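Logging a Morning Bird Count on the Irkbridge Trail

Updated 6 June 2021

These steps apply to the fixed-route count used at Irkbridge and Bondale. The route has 6 stops. Each stop gets the same amount of time, whether or not anything is calling.

Before you start
Set your binoculars for your own eyes. Close the right eye, focus on a distant twig with the center wheel, then close the left eye and correct with the ring on the right eyepiece. Note the ring position.
Write the start time, wind and cloud cover at the top of the sheet.

At each stop
1. Stand still for 2 minutes before recording. Birds that flushed when you walked up will often return.
2. Record by ear first. Write the species code and a compass direction for each singing bird.
3. Scan from low brush to canopy. Warblers in April feed high, where the buds open first.
4. Mark birds flying over with an F. They are kept out of the stop total.
5. If a bird cannot be named, enter it at group level, such as "sparrow" or "small flycatcher." Do not guess.

Distance
Count only birds within 40 yards. Pace this out once at each stop and pick a tree or post as the limit. Ngọc Hoàng's map of the Bondale stops has these already marked.

Entering the data
Copy the sheet into the Atumholm form the same day. Enter zero for stops with no birds; a blank is read as a stop that was skipped. The form holds 3,000 characters of notes, so put weather and trail conditions there.
Send corrections to Chiến Tô with the route name and stop number.

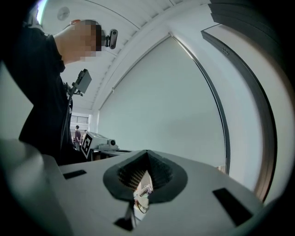
Repeat visits should begin at the same stop and go in the same direction. If the trail is closed partway, end the count there and enter the last stop completed.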